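We use cookies to remember your settings and to count visits. Accept / Manage choices

Give films back their middle hour

By Capucine Ferrand
September 6, 2020

I watched Skurkik twice in August, once with a paying audience and once at home. It is a decent crime film with a good lead performance, and I would tell most people to see it. But it runs to 94 minutes, and I think it needed another 20.

The problem is the middle. We meet the brothers, we learn about the debt, and then we are at the ferry terminal and everyone has a gun. The part where the younger brother changes his mind takes one scene and a piece of music. I didn't believe it the first time and I didn't believe it the second.

I see this a lot now. Critics have complained for years about films being too long, and I have done it myself. Some of them are. The last Fatent picture had three endings and I would have been happy with the first. But length and slackness are different faults, and distributors seem to have heard only one of them. Smaller films are being trimmed to suit a schedule. A cinema with 2 screens wants to fit in an extra showing, and a drama about a family in debt is easier to cut than a film with a large effects bill.

Compare Unusard, which had very little money and played to 200 people at the screening I went to. Its middle hour is mostly a woman going to work, coming home and not opening a letter. Described like that it sounds dull. I found it tense, as I had been given time to learn what her ordinary evening looked like. When she does something out of the ordinary, you notice straight away. There is no music to tell you.

Some of this is down to test screenings. An audience filling in a card at the end of a film will say the middle dragged, and they are probably right. Middles do drag a bit. It doesn't follow that they should be taken out.
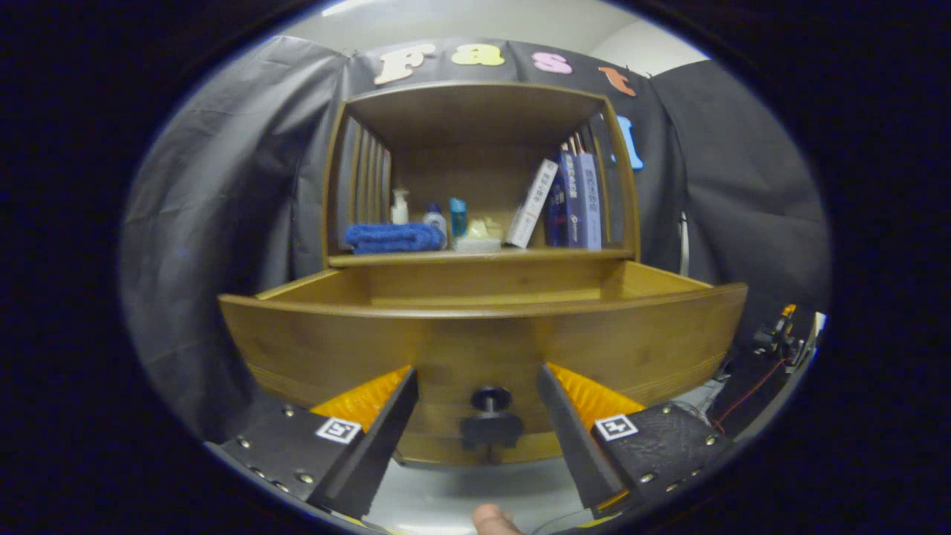 Renaud is the film people bring up against me, and it is a fair point. It is short, it moves fast and it is very good. But it covers a single night, with two characters who already know each other. The story is the right size for its running time. Skurkik covers most of a year and has 9 people in it who matter to the plot.

I would like to see the longer version of Skurkik if there is one. I would also like cinemas to take a chance on it. The town I live in has around 3,000 people and our one screen was nearly full for Unusard, on a wet night, with no stars in it.

Comments (3)

marshlander
Agree about the ferry terminal. I thought I'd dozed off and missed a scene.

Pip H
Can't say I do agree. I sat through Unusard and I'd have opened that letter for her after ten minutes. Renaud is the better film by miles.

oldprojectionist
We used to put an interval in. Solved most of this.

Contact | Copyright 2020, all rights reserved | Back to top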